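Stablecoins Should Be Held to the Standard of the Things They Imitate

The case for digital currencies has moved a long way from its beginnings. Early supporters spoke of a currency free of banks and governments. The product that has found its way into ordinary payments is something quite different: the stablecoin, a token that promises to be worth one dollar at all times and is issued by a private company that holds assets to back that promise. It is this institute's view that such tokens have a place in the Canadian payments system, and that the rules now being discussed for them are too generous to issuers.

A stablecoin is a claim on someone. The holder believes that the issuer will hand over a dollar on request, and the whole value of the token rests on that belief. When a bank makes the same promise, it does so under supervision, with capital set aside and deposit insurance behind it. When a token issuer makes it, the holder is often left to rely on a short report prepared for the company by a firm of the company's own choosing.
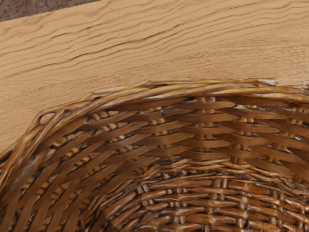
Reserves are where the argument should begin. An issuer may say that every token is fully backed, and the statement may be true on the day it is made, but the word "backed" covers a great deal. Cash at a chartered bank is one thing; short-term government bills are another; loans to related companies are something else again, and should not be counted at all. Financial writers like to speak of a basket of assets, and the phrase is kinder than it ought to be. A wicker basket seen from directly above shows its inside to whoever is looking down. A reserve account offers no such view, and the public must depend on disclosure to learn what has been placed in it.

In April, the institute reviewed the public terms of service of 9 token issuers whose products are offered to Canadian customers. We looked for a plain statement of who may redeem a token for dollars, how long redemption may take, and what fee applies. The answers were uneven. Terkance publishes a clear schedule and allows any verified customer to redeem. Weron limits direct redemption to business accounts, so that a household holding its token must sell it on an exchange at whatever price is on offer. Plattner reserves the right to suspend redemption "as conditions require" and does not say what those conditions are. Customers who accept such terms are taking on a risk that the marketing material does not mention.

Industry groups reply that strict rules would drive issuers to other countries. There is some force in this. Licensing costs fall hardest on small firms, and a regime designed only for the largest companies would reward them with a protected market. The institute would support a lighter reporting burden for issuers below a modest threshold. We would not support a lighter standard for the reserves themselves. A small issuer that fails harms fewer people, but it harms each of them just as badly.

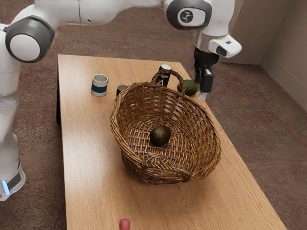
A white robot arm above a light wooden table, with its black gripper close to a green avocado.

Three measures deserve early attention. Issuers should be required to redeem tokens at face value for every verified holder, within one business day and for a published fee. Reserves should be held in trust, apart from the company's own funds, so that holders stand ahead of other creditors in a bankruptcy. Finally, the make-up of reserves should be reported each month by an auditor who answers to the regulator.

None of these measures is novel. Each has a close relative in the rules that already govern trust companies and money market funds. The Sidinton token, whose issuer adopted trust arrangements of its own accord, continues to trade and to attract merchants — a fact that should be weighed against the claim that the burden cannot be borne.

There remains the question of who should supervise. Payments are largely a federal concern, while securities fall to the provinces, and stablecoins sit awkwardly between the two. The institute favours a single federal licence, with provincial regulators keeping their authority over exchanges and promoters. Divided oversight would leave consumers unsure where to bring a complaint, and it would give issuers a reason to shop for the friendliest office. Draft legislation should settle this point before it turns to matters of technical detail.

Contact the Institute | © 2026 All rights reserved | Back to top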